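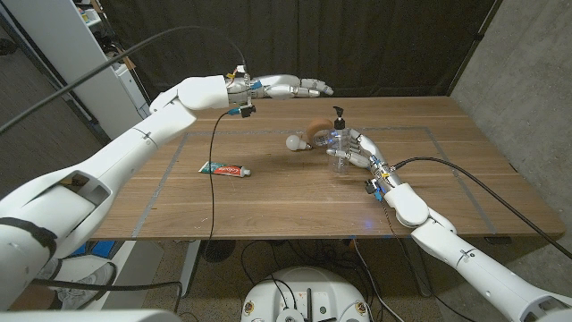

Estier's tendon grip kit cost me 400 bucks for the pair, and after 36 evenings in our shared workshop I'm pretty happy with it! Assembly is fiddly (five tiny screws per finger, ugh) but the manual is clear. The grip is what sold me. The right hand wraps its fingers around a clear plastic pump bottle, and I've got toothpaste and a light bulb waiting on the table, where I've marked a work area in gray tape. My gripe is the wrist board, which sits out in the open with its wiring – please, Estier, sell us a cover!

Posted October 3, 2018 by Edin Kolev
2 min read
Filed under: Bench Reviews, Robot Hands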